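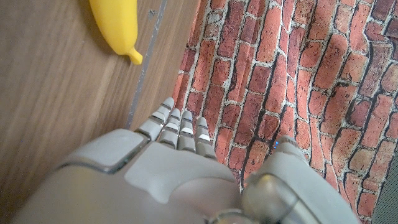

Rostodeck: mesa con tela de ladrillo

Ficha del conjunto. Versión 2.
Mantiene: Shalini Chaudhary

Contenido

Este directorio reúne las tomas de la mesa de madera con la tela estampada de ladrillo. Son 29 secuencias, grabadas en una misma sala en mayo. El conjunto interesa sobre todo a quien trabaje con telas arrugadas y estampados regulares, porque las hiladas del dibujo se curvan con cada pliegue.

Superficies

La tela imita un muro de ladrillo rojo con juntas claras. No se planchó ni se tensó entre secuencias – las arrugas forman parte del material. La madera es de tono marrón claro, con veta visible y una banda estrecha de color gris.

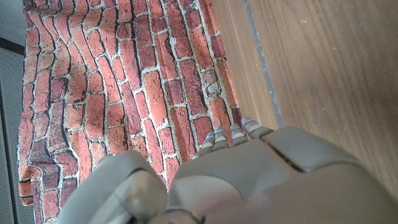 Tela de ladrillo junto a la madera, con el borde doblado.

Anotaciones

Cada secuencia lleva un archivo de texto con tres campos: superficie, objeto y pliegues. El campo «objeto» puede quedar vacío. El plátano amarillo figura como «platano», sin tilde, igual que en Kokerero.
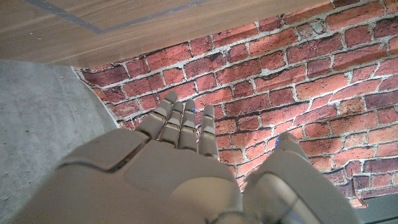

El campo «pliegues» se rellenó a mano y admite tres valores: liso, ondulado y doblado. En 9 secuencias hubo dudas entre los dos últimos y se dejó «ondulado».

Problemas conocidos

La secuencia 17 tiene el campo «superficie» repetido. Los reflejos sobre la madera no están anotados.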